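The Night Bus to Brelevcombe

Tuesday, ten to midnight, and the ticket window was shut. Of course it was.

Nesel had the money in her shoe. Two bills folded small, and the rest in coins that she'd been walking on since the bakery. Her mother used to say only crooks and brides put money in a shoe. She wasn't either one yet.

The board said BRELEVCOMBE, DELAYED. Then it said nothing. Then DELAYED again.

She sat. Got up. Sat. A man was asleep on the far bench with his hat on his chest, going up and down, up and down. The vending machine hummed. She wanted chips and didn't want to take her shoe off to get them.

Fourteen years since she'd been home. No, call it what it was. Fourteen years since she'd run out on Meirion Bevan with the soup still on the stove and her good coat left on the hook. He'd kept the coat. He wrote her that, once, one line on the back of a feed bill. Got your coat. No name under it, like she wouldn't know.

And now the letter. His sister's writing, all slanted. He's poorly. He asks what day it is and then he asks for you.

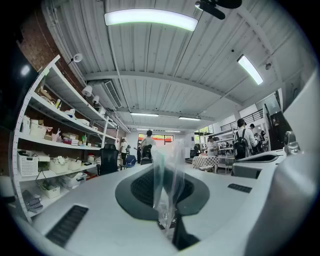

Meirion would say the bus was never late, it was her that was early, she'd been early for everything but the one thing. She could hear him at it. He'd say sit down, girl, you're wearing out the floor.

So she sat down.

Midnight. Ten past. Her feet hurt on the coins. What do you say to a man after all that time? Sorry was too small. Sorry was what you said when you stepped on someone. She'd tried out a whole speech on the walk over, out loud, past the closed-up shops, and it had sounded fine until the bridge and then it sounded like somebody on the radio.

The man with the hat woke up. Looked at her, looked at the board.

"Brelevcombe?" he said.

"Supposed to be."

"They'll send the small one. They always send the small one at night." He put the hat on. "You got people there?"

She opened her mouth to say no. Fourteen years she'd been saying no to that, it came out by itself, like a sneeze.

"One," she said.

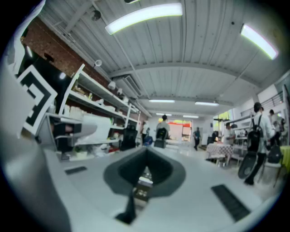
The bus came at twenty-five past, and it was the small one. Rattled like a drawer of spoons. The driver took her coins warm out of the shoe and didn't say a word about it, just counted them into the tray and jerked his thumb at the back. She got the seat over the wheel. There was a gap down by her feet, dark on the sides and getting narrower toward the bottom, and through it she could see a little patch of floor. She looked at that patch for miles. It was easier than the window, where there was only her own face with the hills going thru it.

Clurkard. Nobody got on. The quarry road, the long hill, the driver swearing softly at the gears. She knew every bend. She hadn't expected that, her body leaning before the bus did.

The man with the hat got off at the chapel. Touched the brim. Gone.

Then the bottom of the lane and she was standing in it, and the bus was pulling away, and it was so dark, she'd forgotten dark like that. One light on up at the house. Kitchen. She took the other shoe off too, she couldn't of told you why, and went up the lane in her stockings with a shoe in each hand.

The door was on the latch. It always stuck and it stuck now. She put her shoulder to it.

Her coat was on the hook.

"You've let the cold in," said Meirion, from the chair.

She shut the door.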